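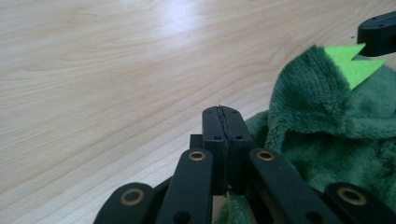 Soft toys on a wooden table, will fleece mark the finish?

oltham_pete
Posts: 17
12/17/25

We bought a pale table from a place in Arunbridge in February and it has a light oil finish on it, nothing thicker as far as I know. My daughter's fleece toy lives on it more or less full time. It's dark green and I washed it at 30 before she started dragging it to breakfast.
Two questions. Can dark fleece leave colour on light wood? And is there any point in oiling the table again this winter or should I leave it until spring?

gradis
If it's been through the wash and the water ran clear I wouldn't worry. Fleece is usually polyester and it holds its dye well. Felt is another matter, I had a red felt mat go straight into a beech worktop.

Maksymiv
I'd worry a bit. Put it down damp and leave it overnight and you can get a mark whatever it's made of. It might only be the moisture but you still have to sand it out. Dry it fully on the airer first.

gradis
A damp mark isn't dye though. He asked about colour.

Maksymiv
He asked if it would mark the finish, it's in the title.

oltham_pete
Both useful, thanks. It does go back on the table a bit early sometimes. Easy test for colour?

Yurii Yatsenko
White cotton cloth, wet it with warm water, press it on the underside of the toy for a minute. If the cloth stays white you are fine. Do it on a seam as well, the thread is sometimes a different dye.
On the oil: put a few drops of water on the wood where the plates go. If they sit up in beads leave it alone. If they soak in and go dark, oil it now. The time of year doesn't matter so long as the room is warm.

hallway_jen
Don't put the toy back for a good few days if you do oil it. I gave mine 8 hours and the rabbit came up with a patch on its back that never washed out. Fluff stuck in the oil too.

gradis
8 hours is plenty for a hardwax oil.

hallway_jen
It was Danish oil and the kitchen was cold. It wasn't plenty.

oltham_pete
Did the cloth test, no colour on it, seams included. Water beads up except at one end where she sits, so I'll do that end while she's at her nan's.

Yurii Yatsenko
Do the whole top or you will see the join. Thin coat, wipe off all the extra, and lay the rags out flat outside to dry.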